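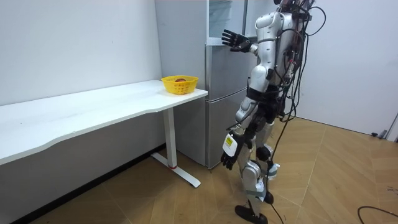

Orano Upright Refrigerator, Silver

Last updated: 2020-06-14
Print this page | E-mail to a friend
8 shares | 2 comments

The Orano is the tall refrigerator in the Clelach kitchen line. It stands against a wall with the sides exposed or goes at the end of a counter run, and the silver finish is the only one we stock. Clelach made a white version until last September and we sold the last of those over the winter, so please don't order replacement doors in white. They can't be had.

Price: $1272, delivered to the ground floor within Brisville
Item number: 3000
Maker: Clelach
Finish: brushed silver
Shelves: glass, adjustable
Warranty: two years parts and labor
Power: standard grounded outlet, cord exits at lower rear

What it's for

We sell most of these to households, and a fair number to offices and workrooms where several people keep lunch in the same place. The upper compartment opens separately from the lower part, so the food people reach for most often can be kept up high and the bulk items lower down. Tall people like it. If the main user is short or sits to work, have a look at the Pellegrini undercounter model before you decide.

The finish shows fingerprints less than polished steel does, but it does show them around the spot where people push the door shut. Warm water with a drop of dish soap takes them off. Wipe along the grain, then dry it with a soft cloth. Scouring pads and oven cleaner will mark the surface for good and the warranty doesn't cover that.

Loading the upper compartment
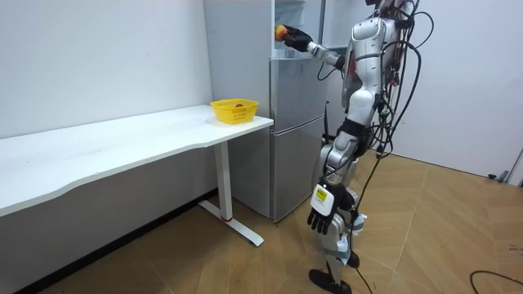
Fruit and small snacks do best where people can see them when the door opens. Shelf depth is the usual trouble with a tall refrigerator, and things that go to the back at eye level or higher tend to stay there until they're soft. Keep the back for jars and sealed tubs that last. The area just inside the front edge of the upper compartment, where the round orange-red fruit is, can be reached with the arm held straight out, and that makes it a good place for anything you mean to eat today. Leave a little room between pieces so the air can move. Ripe fruit and leafy greens should be kept apart, as the greens will yellow early.

Milk and eggs go on an inside shelf. The door bins run a little warmer than the rest, which is fine for mustard and soda.

Setting it up

Let the refrigerator stand upright for eight hours before you plug it in, longer if it came to you on its side. Level it with the front feet - turn them by hand first, then finish with a wrench. It should lean back very slightly so the doors fall closed on their own. Leave an open space behind it for air, and don't push the cord up behind the cabinet where it can get pinched.

Think about the floor in front as well. You need room to open the doors all the way and still stand there with a bag or a tray. A desk or table next to the refrigerator is handy for putting things down, but measure the door swing before you bring one close. Nives Martinelli in our showroom can lend you a cardboard template of the swing if you want to try it on your own floor.

The first day it will run almost without stopping. Set the dial to the middle and leave it alone until the next morning, then adjust.

Delivery and old units

Lino Barbieri schedules deliveries and will call you with a time window. Measure your doorways at the narrowest point, including the trim. Doors can be taken off at your house for a tight hallway, but we need to know ahead so the right tools are on the truck. We take away one old refrigerator per order at no charge if it is empty and unplugged when we arrive.

Spare parts

Door seals, shelves and front feet are kept in stock. Interior lamps usually are too. Dials and hinges come from Clelach and take longer. Give the item number and say whether you need the part for the upper or the lower door, because the seals are different lengths.

Comments (2)

Piret Navickas: Ours is a year old and quiet. The seal on the bottom door came loose at one corner and the new one pressed in without tools.

Ottavio Russo: Can the doors be switched to open from the other side?
Reply from the store: Yes, the hinge kit is in the parts bag. Do both doors at the same time.

Print this page | E-mail to a friend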